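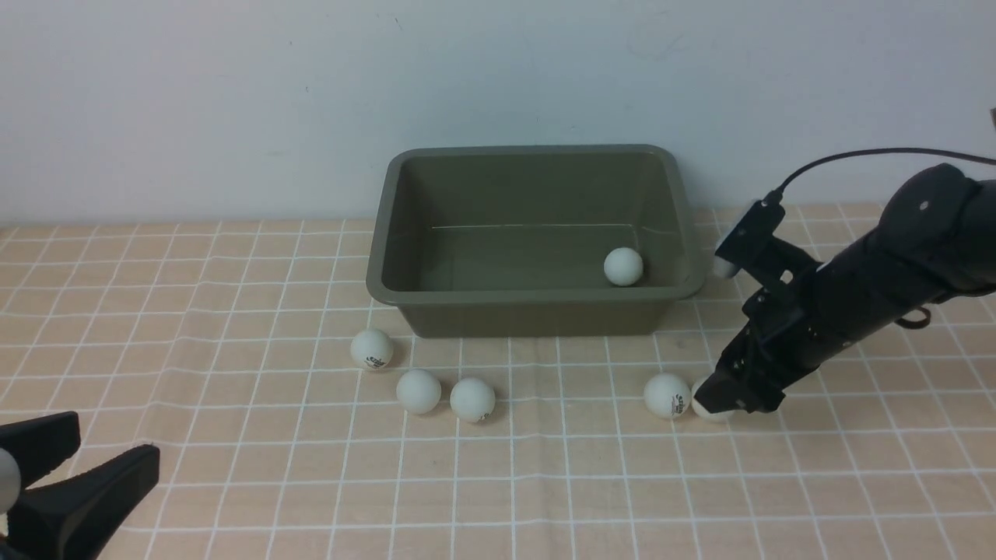

Ball-to-tub task, head camera

Recording examples for the Garrido policy

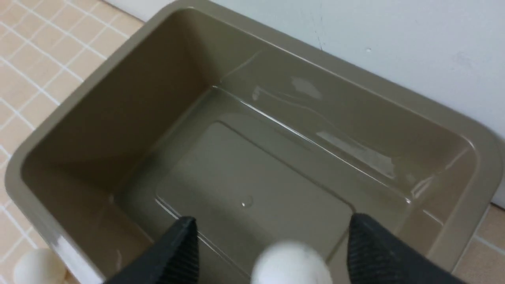
Emiliano Espinoza

Set both arms to home and start the recorder before touching the leader handles. Pick up one ball at a time and carry it over the rim. Pause above the tub, then open. Stop the recording by hand. Our March set has 663 episodes, nearly all usable.

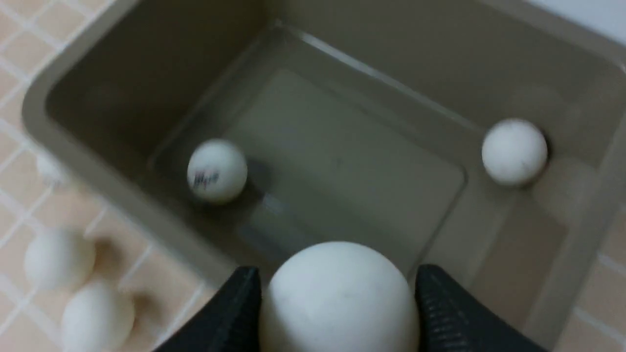
Wrist video needs its own check. Scrub through each clip at quarter speed and confirm that the ball stays in view between the fingers while it is over the tub. Tag bad clips "redo" and leave them out of the export.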